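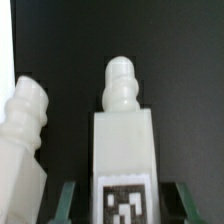 I finally got to the open day at Prydderch, the little plastics workshop out past the rail yard, and I stayed so much longer than I meant to! My friend Kendra Cormier had been telling me to go for ages (she buys her drawer pulls there), so off we went in October 2020, masks on, in a group of 7.

Selamawit Gudeta showed us through. She started us at the molding bench, which smells a bit like warm crayons, and then let us loose on the sample shelves. I went straight for the white pieces with the twisted knobs on top. They look like soft-serve! A plain tall block, slightly narrower toward the top, and then this fat swirl with a smooth dome to finish it off. The plastic has a milky look I really like, as if a little light gets into it, and the ridges catch a shine. I'd happily put a pair on my bookcase - my husband says we have enough things on the bookcase.

Selamawit said a twist is a pain to get out of a mold, and that they threw away 100 knobs one winter before they were happy with the shape. Berhanu Assefa does the finishing, and he let us try sanding a scrap piece. Mine came out lopsided. Kendra's was annoyingly good.

After that it was upstairs to the pattern room, with drawers and drawers of old handles and caps, some going back to the first owner, Gillespie Forsyth. There are 530 patterns in the catalog and I think I opened every drawer I was allowed to. My favorite was a tiny acorn, no longer made, sadly (I asked twice).

Coffee was 2 dollars and the lemon cake was worth the drive. Parking is tight, so use the lot behind Soseck and walk over. They're opening up again in November, same deal, sign up at the front desk or by phone. Wear closed shoes - I had to borrow a pair.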